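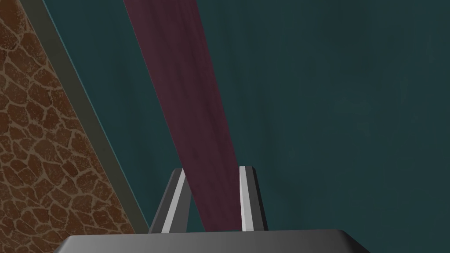

Home visits in Brelport are for people who want to stay in their own house but need a hand with washing, dressing, meals or tablets. Before the first visit we ask the family to walk through each room and note anything that could make it hard to get about. Flooring and walls matter more than most people expect. A busy pattern like the brown cobblestone one beside the plain teal can be confusing for someone with poor sight or dementia, and plain surfaces are easier to read. Our assessor will go through your notes with you.

Reading time: 2 minutes

How long is a visit?
The shortest visit is 30 minutes. Most people start with one in the morning and one at teatime, and change it after the first month.

Will it be the same carer each time?
Each client has a team of 4 carers. You will meet all of them before they come alone.

Which areas do you cover?
Brelport, Tevis and the villages within nine miles of either. If you live further out, ring us on extension 823 and we will tell you who covers your area.

Can you help with medicines?
Yes, if they are in a pharmacy pack and listed in the care plan. We can't give injections. The district nurse does those.

Where should we keep the care folder?
Somewhere every carer can reach without moving furniture. A low cupboard is fine. Please don't lock it.

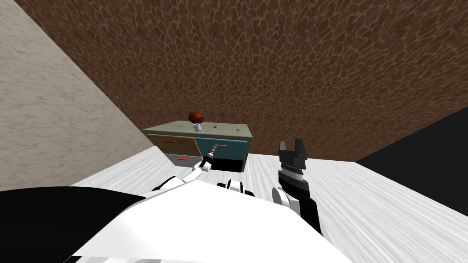 Low two-column cabinet against a patterned wall.

How do I cancel a visit?
Call the office before 9 in the morning the day before. Later cancellations are charged in full, except for hospital admissions.

Do you provide overnight care?
Not at present. Jiker House takes short stays of up to 13 nights, and we can pass on your care plan if you ask.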